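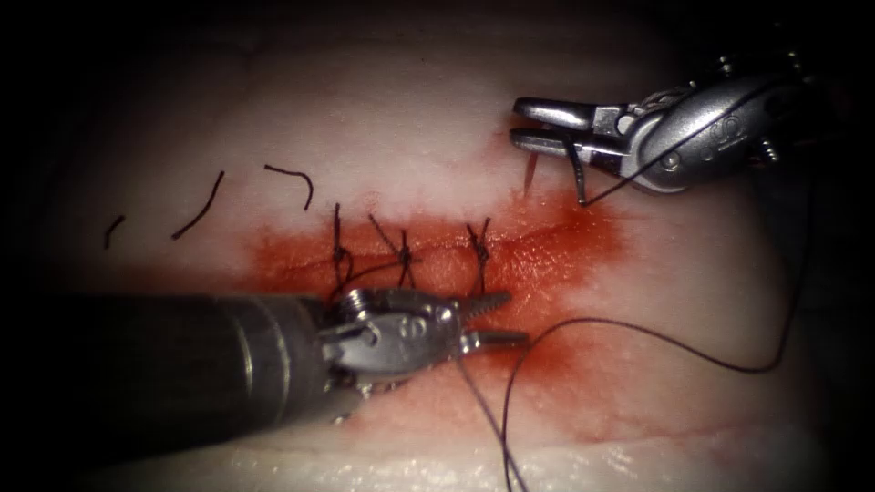

The surgical robot cell at Van Hecke's training rooms is back at work this January, after a long and rather patient spell of looking after its two arms. Hedvika Beneš, the technician in charge, had noticed that the needle driver was letting the curved needle turn a little in its jaws, and she traced the fault to a slack cable at the wrist.

"It was a tiny thing, really, but you feel it in every stitch," she told us over a welcome cup of tea.

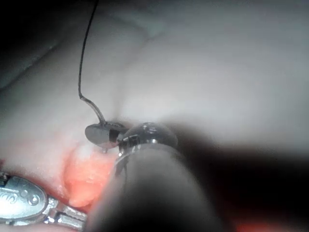 The instrument in question had done 236 sessions, and a new one from Skornus was fitted in its place. Both arms were then lined up afresh with the Zornarton software — a slow job, and one Hedvika likes to do early, before the building fills up and the floor starts to tremble with footsteps. The small cameras near the tools were cleaned and focused again as well.
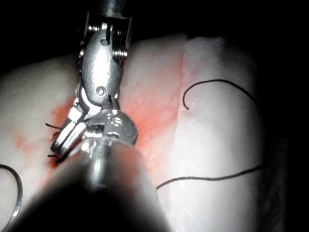 Stitching on tissue pads is how she checks her settings, tying interrupted stitches with dark thread and watching how each arm takes hold of the ends. Session 237 went into the logbook that same afternoon, and the next check of the cables is due in 4 weeks. Anyone wishing to book the cell is very welcome to drop in and see Hedvika, who keeps the diary by the door.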